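公開実演「見る側」の参加者を募集します(ロボットに懐疑的な方、歓迎)

募集しているもの

10月の土曜日に開く双腕ロボットの公開実演で、客席から見て、疑って、記録を書いてくださる方を8名募集します。見学者の募集は別のページにあります。こちらは謝礼の出る役割で、そのぶん当日は座って拍手をしているだけでは済みません。

会場はケルキス(Kerkis)の二階、実演を行うのはサブラマニアム(Subramaniam)という名前で進めている作業計画です。機械の側の準備はパルトリー(Pultley)が担当しています。私たちはそのどちらにも属さず、実演の見せ方を点検する役目で呼ばれました。ですからこの募集文には「未来を体感」といった言葉は出てきません。そういうものをお求めの方は、パルトリーの案内ページのほうが楽しく読めると思います。

なぜ疑う人が要るのか

昨年の公開日に、私は客席の後ろで二時間立っていました。腕が物をつかむたびに歓声が上がり、つかみ損ねると司会が冗談を言い、歓声はまた上がりました。終わったあとで配られた感想用紙は「とてもよかった」と「よかった」の二択に近い作りで、回収したものを読んでも、腕が何をしたのかはほとんどわかりませんでした。何回やり直したのか。途中で人の手が入ったのか。置き場所は毎回同じだったのか。どれも書いていません。

実演というのは、うまくいくように組まれた時間のことです。それ自体を責めるつもりはありません。料理教室でも下ごしらえの済んだ鍋が出てきます。ただ、見た人が家に帰って「ロボットはもう文字を並べられるらしい」と話すとき、その「もう」にどれだけの条件がついているのかを、誰かが書き留めておく必要があります。今回はその役をお金を払ってお願いすることにしました。

当日の課題

課題は文字のタイルです。両腕が机をはさむように向かい合い、色のついた四角いタイルをつかんで、溝のある木の台に並べていきます。派手ではありません。子どもの頃に似たもので遊んだ方も多いでしょうし、人がやればお茶を飲みながらでも終わる仕事です。机の上にはタイル以外のものも置かれます。パンが出ることもあります。食べ物には手をつけないでください。

見ていただきたいのは、たとえば次のような点です。

指がタイルのどこをつかむか。平らな面か、角か、端か。
持ち上げてから台に入れるまでに、ためらうような動きがあるか。
片方の腕が動いているあいだ、もう片方は何をしているか。
文字の向きは読める向きになっているか。なっていなければ、機械は直すのか、そのまま続けるのか。
係の人が机に触れたか。触れたなら、どの時点か。

最後の項目が一番大事です。実演の最中に係員がさっと手を出してタイルの位置を直すと、客席の人はほとんど覚えていません。人は動いている腕のほうを見ているからです。八人いれば一人くらいは手元を見ているだろうという、かなり頼りない計算で人数を決めました。 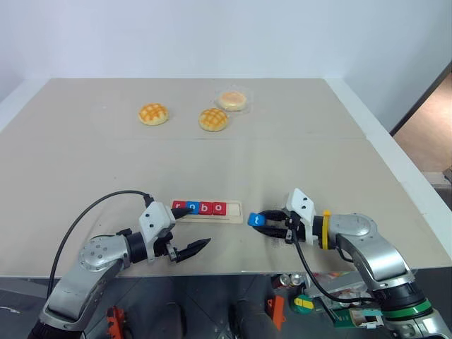
ムフォ・ラデベ(Mpho Radebe)からは、この募集文の下書きに対してこういう意見が返ってきました。疑う人ばかり集めたら、それも偏った客席になりませんか。文字をひとつ持ち上げて溝に収めるのは人が思うよりずっと難しいことで、難しさを知らない人が「遅い」「地味だ」と書いても、それは歓声と同じくらい役に立たない記録です。できたことも、できたと書いてもらってください。

もっともな話なので、条件に書き足しました。できたことは、できたと書いてください。褒める必要はありませんが、貶す必要もありません。「遅い」と書くなら何に時間がかかったのかも書いてください。つかむまでか、運ぶあいだか、置く直前か。そこまで書いてあれば、感想が辛くても読む側は困りません。

とはいえ、難しいことに挑んでいるのだから大目に見てほしい、という空気には私はまだ乗れません。難しいなら難しいと、司会が最初に言えばいいのです。昨年は言いませんでした。今年の台本にその一文が入るかどうかは、この文章を書いている時点では決まっていません。

応募できる方

18歳以上で、日本語で記録を書ける方。ロボットの知識は要りません。工学系の学校に通っている方や現場で機械を扱っている方も応募できますが、選考で有利になることはありません。

パルトリーおよびサブラマニアムの関係者、その家族の方はご遠慮ください。昨年の公開日にいらした方は応募できます。むしろ昨年の感想用紙に何か物足りなさを感じた方に来ていただきたいです。

座ったままでも立ったままでも参加できます。車椅子の方には机の高さに目線が合う位置を用意しますので、申込みの際にお書きください。細かい手元を見る仕事なので、普段お使いの眼鏡をお持ちください。双眼鏡の持ち込みも構いません。去年一人いらっしゃいましたが、あれは賢いやり方でした。

当日の流れ

集合は午後1時、ケルキスの一階受付です。二階に上がって説明を聞き、記録用紙と鉛筆を受け取っていただきます。実演は前半と後半に分かれ、間に休憩があります。前半は司会つきで一般の見学者と一緒に、後半は見学者が帰ったあと、司会なしで同じ課題を見ていただきます。

この後半が今回の条件としてこちらから出したものです。パルトリーは最初、準備の都合で難しいと言い、二週間ほどしてから了承しました。前半と後半で様子が違うのか、変わらないのか、私にもわかりません。変わらなければ、その旨を報告に載せます。

後半のあとに記録の清書をして、午後5時に解散です。参加者どうしの相談は、清書が終わるまで控えてください。隣の人と話すと、見ていないものを見た気になります。私自身がよくやります。

床には物が置いてあることがありますので、席を離れるときは足元に気をつけてください。腕の届く範囲には印をつけます。印の内側には、機械が止まっているように見えても入らないでください。

謝礼

お一人3,280円です。交通費は2,000円を上限に、実費をお支払いします。どちらも当日、現金でお渡しします。拘束時間を考えると多い額ではありません。増額を頼みましたが通りませんでした。軽食は出ません。飲み物は休憩のときに用意します。

なお、記録の内容によって謝礼が変わることはありません。白紙に近い記録でも、最後までいてくださればお支払いします。ただし白紙に近い記録には、次の回の案内をお送りしません。

記録の扱い

書いていただいた記録は、名前を伏せたうえで全文を公開します。サブラマニアムの側が公開前に読むことはありますが、書き直しの依頼は受けない取り決めになっています。明らかな誤字だけはこちらで直します。会場では撮影と録音をご遠慮ください。

昨年の感想用紙552枚は、集計だけが公開されました。「満足」が多かったそうです。原本を見たいと申し入れて、ようやく読ませてもらったときの気分が、この募集の出発点になっています。

申込み方法

ケルキスの受付に置いてある用紙か、同館の問い合わせ欄からお申し込みください。件名は「見る側応募」としてください。記入していただくのは、お名前、連絡先、当日の配慮が必要なこと、そして次の課題への回答です。

課題:最近、人が手を使って何かをするところを見た場面をひとつ選び、見たとおりに400字以内で書いてください。レジ打ちでも、靴紐を結ぶところでも構いません。感想は書かないでください。

選考はこの文章で行います。上手な文章を求めているのではなく、見たことと思ったことが分かれているかどうかを読みます。「手際よく」と書いた時点で、もう思ったことが混ざっています。

選考は私とクリシュナムルティ・ヴァルマ(Krishnamoorthy Varma)の二人で行います。ヴァルマは私よりだいぶ機械に好意的で、昨年の実演も面白かったと言っています。二人の意見が割れた応募は、採用する方向で考えます。

結果は採否にかかわらず、全員に連絡します。応募が定員に届かない場合は、届いた人数で行います。歓声を上げる係で埋め合わせることはしません。

よくいただく問い合わせ

ロボットに触れますか。
触れません。触りたい方はマデン(Maden)の体験会をお調べください。日程は別です。

実演が失敗したらどうなりますか。
失敗の様子を記録していただきます。機械が動かず中止になった場合も、来場された方には謝礼と交通費をお支払いします。

子どもを連れて行けますか。
前半の一般見学は子どもも入れますが、記録係の席には同伴できません。預かりの用意もありません。

途中で帰れますか。
帰れます。その場合の謝礼は半額で、交通費は同じです。係に一声かけてからお帰りください。

司会の話は聞かなくてもいいですか。
耳栓を持ってきても構いません。ただ、司会が何を言ったときに客席が沸いたかも記録の対象ですので、一人か二人は聞いていてくださると助かります。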